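Unit 4: Planning an equipment purchase
Course notes, Dulce Cuevas

Start from the task list and leave the catalog for later. For each task, write down the object, the container, the number of hands, and the bench area. The worked case in this unit is the Mandholm cell, which handles thin yellow bags and a small open bin on a wood-topped table, with hand-held grippers.

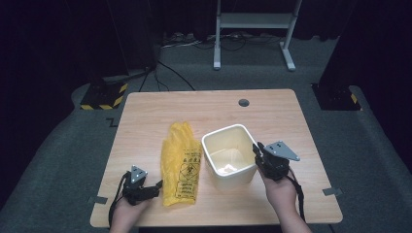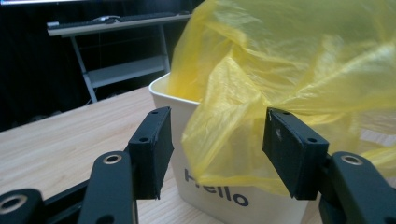
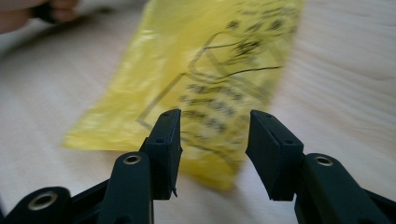
Cost lines go in the order below. Use the same order in your own sheet so that the two can be compared.

1. Grippers. Price them in pairs. Add one spare per pair.
2. Finger pads. Treat as consumables, on a separate line from the gripper body. Mandholm planned 16 for the first term.
3. Cables and mounting plates. Khoo quotes these apart from the gripper; Utura includes them. Adjust before comparing the two quotes.
4. Bags and bins. Mandholm ordered 168 bags. Thin film creases and does not return to its first shape, so reuse should be budgeted low.
5. Bench time. 126 hours, charged at the internal rate.
6. Setup and training. Often missing from first drafts.

Lead time belongs in the same sheet. The longest item in the Mandholm plan was the mounting plates, at 26 working days. An order placed in December will run past the start of term.

Melur Lumenta's comment on the first draft was that pads and bags had been put under "miscellaneous" with no unit price. Drafts with a miscellaneous line will be returned.

Homework: redo lines 1 to 4 using the Homedley price sheet. State which lines are one-time and which recur. Show the cost per hour of bench time.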